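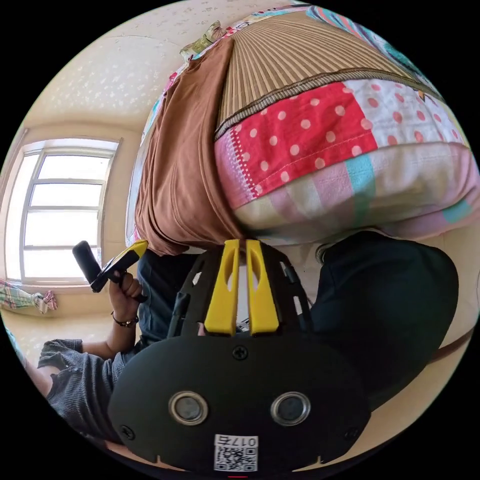 Two yellow fingers, close together.

Vurley compact screwdriver set: three months in

I bought the Vurley set in January after rounding off one screw too many on the kitchen cupboard hinges, and I've hardly put it down! It comes with 12 bits, a stubby handle and a longer one, all in a flat tin that fits the drawer by the back door.

The Phillips bits are the stars. They sit snugly in the screw head and stay there, even when you're working one-handed at a daft angle (the shelf above our boiler, for instance). The magnet is strong enough to hold a long wood screw out straight. I've since put together a Bellham bookcase, tightened every door handle upstairs and spent a very happy Sunday taking an old radio to bits.

Grumbles? The smallest flat bit feels a little soft, and the tin lid is stiff enough to cost you a fingernail. I'd have liked a ratchet as well, but the one in the bigger Otedden set my sister has is noisy and I don't think I'd swap.

The handle is lovely though – fat, slightly grippy and still comfortable after a whole bookcase. I've already ordered a second set for the shed.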